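The returns room at Lostik used to be the place you were sent when you were new. Boxes came in from the seaside gift shops, somebody tipped them out on a bench, and you spent the day working out what could go back on sale. Yaneth Sotelo did it for 4 years. She now runs the room, and on the morning I visit she is standing by the cells with a mug of tea, telling one of her arms off for being slow.

"Come on, you had this yesterday," she says to it. Then, to me, "He did, as well."

Lostik handles novelty goods and seasonal decorations from a long brick building on the edge of Grorside, and what comes back to it is a glorious jumble. No two boxes match. That is what makes the job so hard to automate, and what makes it such fun to watch somebody try! A car plant can teach a machine one movement and let it run all year. A returns bench gets a snow globe, then a beach towel, then a rubber lobster with a missing claw.

The cells arrived in May from Pindard, a small engineering company that builds them to order. Each has a pair of arms on a shared rail, and the arms learn from people. Sotelo or one of her team guides them through a task again and again, the recordings go off overnight, and a few days later the arms have a go by themselves. Gerasimos Katsaros, the Pindard engineer who looks after the site, reckons a new kind of object needs 200 good demonstrations before he'll trust the result. 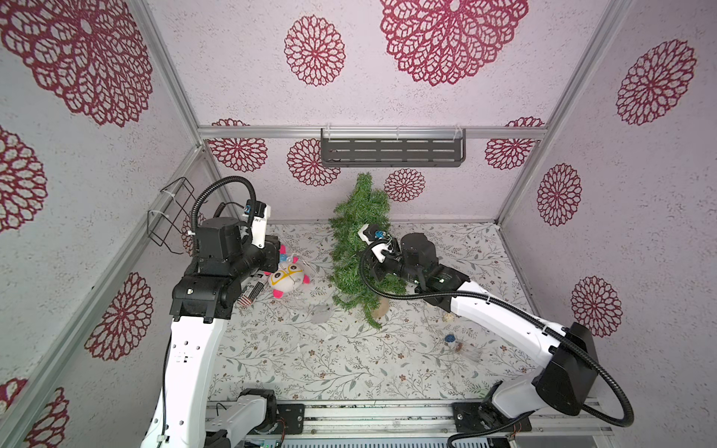
Katsaros is the sort of engineer who can talk for ten minutes about cable ties, and did, and I enjoyed all of it. His favourite subject, though, is softness. A rigid box is easy, he says, as it stays the shape you left it. Anything fluffy or bristly gives way when you squeeze it, and the arm has to learn how far to keep closing. The sorters have known this in their fingers for years without ever having to put it into words, and now they are the ones explaining it to him.

Barrett Brannigan has been at Lostik longer than anyone else on the floor and went in deeply suspicious. He had seen a conveyor come in at his last place and half his shift go out. When the cells were announced he asked for it in writing that the sorters would stay, and he got it, for 2 years. He thinks it should have been longer. So do I, having spent a day with them.

What has changed for him is mostly his shoulders. The old bench meant reaching and lifting until the hooter went. Now he does a stretch of guiding, a stretch of checking, and then a stretch on the awkward stuff the arms won't be offered for a while yet, such as anything with a battery in it. His pay went up a grade with the new duties, after some arguing. He misses the chatter. With everybody round one bench you heard all the gossip, and with the cells spaced out you have to walk over and ask for it.

There are grumbles too. The arms drop things. Early on, a whole afternoon of recordings had to be thrown away when a mat was swapped halfway through. Byung-chul Seol, who joined from the packing line, would like the demonstrations to be shared out more fairly, with the good guides getting time off the controls as well as praise. He is a very good guide. I had a turn after him and took 3 attempts to pick up a sponge.

The next step is a tool called Hyun, Katsaros's own project, which lets a sorter flag a bad recording on the spot and say why. Sotelo's team have been trying an early version and have already sent him a long list of complaints, starting with the size of the buttons. He has it pinned up over his desk. The buttons are being made bigger.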